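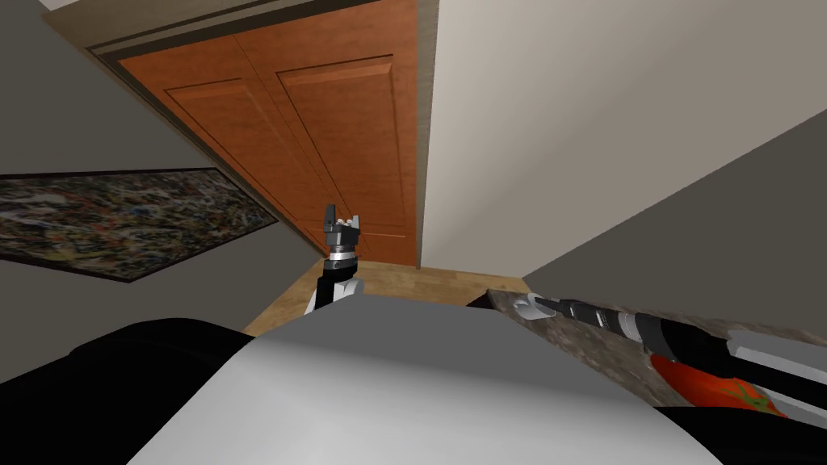
The four-hour workshop on Bokgate promises to cure bad sleep for $200. I went in April, tired and suspicious.

Kjell Rønning, who runs it, told us to get up at the same time every day and quit coffee after lunch. Fine advice. My doctor gave it to me free.

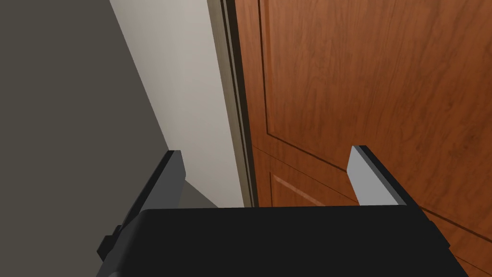
Then came the Wirnico, a wristband that scores your night. Mine gave me a 61 after the best sleep I'd had in weeks - and I spent the morning feeling worse.

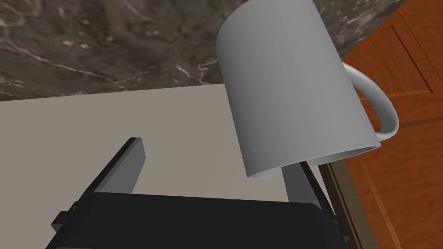 Ilídio Brandão wore his for 30 nights and then put it in a drawer. He says he sleeps about the same.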